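The woman who gives old letters back to their families
By Zuweira Ankrah

Fiona Halliday was 85 last February, and she still gets up at six to read other people's mail. In her house in Emwood the spare bedroom has no bed any more. It has shelves, two lamps and the letters: 3,653 of them, bought at estate sales, found in the lining of suitcases, or left at her door in a grocery bag.

"My daughter asks me where the guests will sleep," she told me. "I said the guests can read."
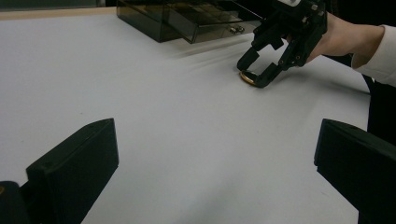
4 min read

I came to know her work through my aunt, who received from her a letter my grandfather had posted in 1961. It had been inside a cookbook for all those years. I wanted to ask Mrs. Halliday how a person begins such a thing.

She began with a mistake, she says. After her husband's death she bought a box of buttons at a sale, and under the buttons there was a bundle tied with kitchen string. "I read the first one and I felt like a thief. So I thought, well, I had better find out who I am stealing from." It took her eight months. The family had moved twice and changed the spelling of its name from Okel to Okell.

Since then she has returned nearly 90 bundles. She works with old phone books, church newsletters and the local library, where the staff keep the microfilm reader free for her in the mornings. She does not charge, and she pays the postage herself if it is inside Canada.
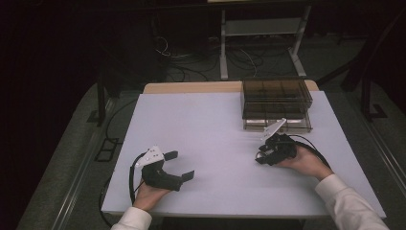 Not every family is happy. One man sent the parcel back unopened, with a short note asking her not to write again. "I respected it," she said. "A letter can be a heavy thing to get." She never sends the originals before she has telephoned, and she never tells on the telephone what is written in them. When she handles the paper she wears a white shirt with the sleeves down to the wrist and no rings or hand cream. Gloves she gave up years ago. They made her clumsy, and she tore a corner.

I asked which letter she likes best. She did not want to choose, but then she went and brought one from a boy named Wada to his sister, four lines, mostly concerning a dog. There is no surname and no town on it. She has looked for the sister for eleven years.

"The dog had eaten a mitten," said Mrs. Halliday. "He drew the mitten. I would like her to see it."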